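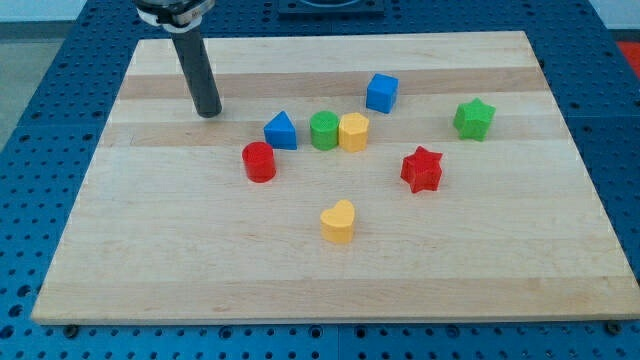 Module home | Handouts | Lab booking | Reading | Contact

Handout 5: Showing a robot what you want

Welcome back, and thank you to everyone who stayed late last time to finish the safety sheet. This week we leave the writing of motion programs to one side and begin teaching by demonstration, which I have been looking forward to since December. Please read the whole handout before your lab slot. It is longer than usual, and I'm sorry about that, but the last part will save you a good deal of fumbling at the bench.

The basic idea

When you teach a small child to put a shape in the right place, you don't recite coordinates. You do it yourself a few times, or you put your hand over theirs and move it along, and at some point they get on with it. Teaching by demonstration borrows both of these. A person carries out the task with the robot, the robot's movements are recorded alongside what the camera saw, and a learning program then tries to find a rule linking the two: given that the world looks like so, move like so.

The rule it finds may not be the one you had in mind. If you always approach the yellow heart from the left, then approaching from the left is part of what you have taught, whether you meant it or not. Keep that in your head all the way through the practical.

Guiding by hand

In the first method you hold the arm itself and lead it through the motion. The motors are set to hold up the arm's own weight and otherwise to give way, so it feels a bit like steering a heavy door on very good hinges. People take to it quickly. You feel the contact directly, and nearly everybody has a usable first attempt within one session.

There are drawbacks, mind you. Your own arms and shoulders get into the camera's view, and they won't be there when the robot works alone. You may also find that you move the elbow of the robot in ways that suit you, standing where you stand, and that look rather odd when played back. And it is tiring -- more so than you would think -- and tired people give sloppy demonstrations.

Driving from a distance

In the second method you stay back from the bench and move the arm with a controller. On our Kavolel stations this is a handheld one: the tip of the tool follows your hand while the trigger is squeezed and stops when you let go. The great advantage is that you are out of the picture, so what the camera records is much closer to what it will see later on. The cost is that you lose the sense of touch, and depth is surprisingly hard to judge. Expect to stop well short of a block, or to come down behind it, for your first dozen tries.

The practical: pushing blocks

We use a pushing task because it needs no grasping. The tool is a plain black rod pointing down, and the objects are eight coloured blocks on a wooden board: two each of red, blue, green and yellow. There are two stars and two cylinders, so "the star" or "the red one" isn't enough to pick out a single block, and this is where the written instructions come in. Every demonstration is saved with a short sentence saying what was wanted, for instance "push the red star next to the green star". Write it before you start, in ordinary words, and then do what it says and nothing else.

1. Scatter the blocks by hand and step back.
2. Bring the tip to rest above the board, clear of every block.
3. Type your sentence and begin recording.
4. Lower the rod beside the block, on the side away from where it needs to go, and push slowly.
5. Lift clear, pause, and end the recording.

If a block turns as you push it, stop, go round and nudge it straight. Don't throw that attempt away! Recoveries are some of the most useful things you can record. A program that has only ever seen perfect pushes has no idea what to do once a push goes slightly wrong.

How many is enough?

Each pair should aim for 205 demonstrations over the fortnight. Pooled with the Prindusine group's, this should bring us to between 2,000 and 3,000, and that is plenty for the training exercise in Handout 6. Vary your starting positions, vary your wording, and swap drivers often.

For your write-up

Say which method you preferred and why, and describe one habit you noticed in your own driving that you would not want a robot to copy. A page will do. Hand it in at the MacBrayne office, or upload it to the module page if you can't get across to us.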